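**Robot on our packing shift: what happens to the rest of us?**

Prolten are putting a two-armed robot on picking at our Endton site. Four of us do that job now. The manager says we'll be "freed up". Freed up for what?

*posted by shelfwidow, October 2025*

**wibisono_bay2**

We've had one since June. I used to pick small parts. Now I stand near something that picks small parts, and fill in a form when it stops. Same pay, better knees. Ask who restocks the shelf, as it was me.
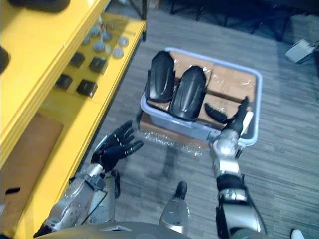 *Yellow shelf, grey bin, both arms out.*

Get the new job title in writing before it arrives. Mine took 12 weeks.

**Cesovik**

depends on the contract

**gluegun400**

Ask about breaks too. It doesn't have any and our rota briefly forgot that we did.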